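Kasholm raised bed kit, 8 ft

Bought this in September for the side yard, $215 plus shipping from Rulcombe. Quick notes before I forget.

Assembly

Easy enough. Took me an afternoon on my own. Corner brackets line up, the instructions dont. Skip page two, it's for the old model. Bring your own driver.

Filling it

Deep. Way deeper than the Tarard I had before. Logs and leaves at the bottom, then compost, then topsoil. Still had to go back for more bags.

After one winter

No bowing on the long sides. Finish scratched where the rake hits it. One cap came loose, glued it, fine. Carrots did great, lettuce bolted but thats on me.
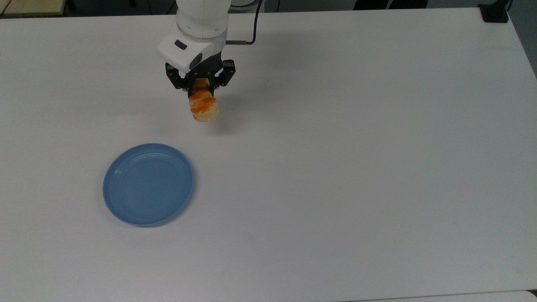 Verdict

Would buy again. Pricey for what it is, but my neighbor's cheaper one is already leaning. Wish they sold the caps seperately.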